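The Slow Arm at Ladarside

The kitchen at Ladarside starts before the light. When I came in through the delivery door, Natália Teixeira was already washing crates, and she pointed with her elbow to the hook where I should hang my coat. She has worked in this building for 7 years, first on the packing line and now as head of the sorting room. She speaks fast and she does not stop her hands when she speaks.

Ladarside prepares fruit and vegetables for school canteens and for two hospitals on the Dullimholm side of the river. The work is simple to explain and hard to do for a whole shift. Produce comes in mixed, from growers and from shops that have too much. Somebody must look at every piece and decide: this one goes on a plate, this one goes to soup, this one goes to compost. For many years the somebody was a row of people standing at a steel counter, with the radio on.

Since September, part of that row is a machine. The company bought it through Flotik, a small firm which sells robot arms to food businesses and stays with them during the first months. The contract calls it a sorting cell. In the room they call it Lobo, which is the Portuguese word for wolf, and I was told three different stories about who chose the name.

"I thought it would be quick," Natália told me. "In the film they showed us, it was quick. Then it came, and my mother peels potatoes faster."

She was not against it, she said. What she wanted was to know who would go. The director, Abílio Sampaio, called everyone to the canteen on the first morning and said that no one would lose a contract because of the arm. He put it in writing and the paper is still on the board, under the holiday calendar. Some people believed him at once. Others, he admits, took a photograph of the paper.

Sampaio is a quiet man with a background in cold storage. He gave me a clear account of his reasons. He could not find people for the early shift. Those he found left after one winter, with sore shoulders and cold fingers. "I did not buy a robot to save on wages," he said. "I bought it for the hours when I had an empty place at the counter." He had expected to have it running in 5 weeks. It took much longer, and during that time he paid for the arm and for the people too. 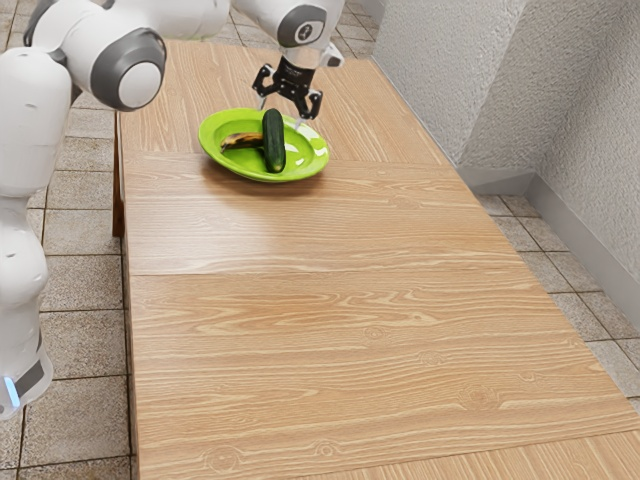 The difficulty, for the people who teach such a machine, is that food is never the same twice. Sofia Vieira came from Flotik to prepare Lobo's tasks, and much of her work is done in simulation, where an arm can practice all night and no fruit is wasted. She builds small cases and makes them gradually harder. A cucumber on a green plate, dark on bright, is a friendly beginning for the eye of a machine, and the gripper can come down over it with open fingers and plenty of air on each side. But put a banana against it, one that is mostly brown with a little yellow left, and there are new questions. The two touch each other. One is firm and the other, if it were real, would probably give way under the wrong pressure. And should it go to a plate at all? "For me it was banana bread," Vieira said. "For Natália it was compost. We discussed this banana longer than I want to tell you."

That discussion changed something in the project. Until then the sorting rules had lived in the heads of the people at the counter, and each head had its own. Now they had to be said aloud. Vieira asked the early shift to sit with her after lunch and judge pictures of fruit, 50 in one sitting, and to explain each choice. Natália remembers these afternoons as tiring and also as the first time that anyone asked how she knew what she knew. A pear, she explained to me, you judge near the stem. A cucumber you judge at the ends. She had never taught this to anybody with words. New colleagues had learned it by standing next to her.

Not everyone enjoyed it. Vasco Leitão, who sorted beside her and now looks after the cell in the early hours, told me he felt for some weeks that he was giving away his trade. "You tell it everything, and after, what are you for?" he said. I asked if he still felt that way. He thought about it and said yes, on some mornings.

His day is different now. Before, he touched each piece. Today he watches a screen, clears the crates that Lobo refuses, and wipes the grippers when the tomatoes have been bad. He walks more and lifts less. His shoulder is better. He misses the talk, because the cell stands at the far end of the room and it is hard to hear the others from there. He asked for the radio to be moved closer, and it was moved.

The pay was the other subject. Looking after a machine was not in any job description at Ladarside, and for the first months Vasco did it on a sorter's wage. Sofia Gouveia, who represents the workers, brought the matter to Sampaio three times before a new grade was agreed. She showed me the page, dated 14th May, in a plastic cover. She would like the training to be open to all, including the women on the afternoon shift who were not asked the first time. Sampaio says it will be. Gouveia says she has made a note of it.

And the numbers? Lobo sorts 1000 pieces on a good shift, far fewer than an experienced person, and it does best with things that are firm and alone. Grapes it does not do. Herbs it does not do. Anything which has leaked goes to the human end of the counter, where Natália takes it without looking up.

Toward the end of my visit a crate of peppers arrived from a grower she did not like. She took one, turned it over, pressed it with her thumb and sent the whole crate to soup. Vasco called from the other end to ask if he should run some of them through the cell. She shook her head and reached for the next crate.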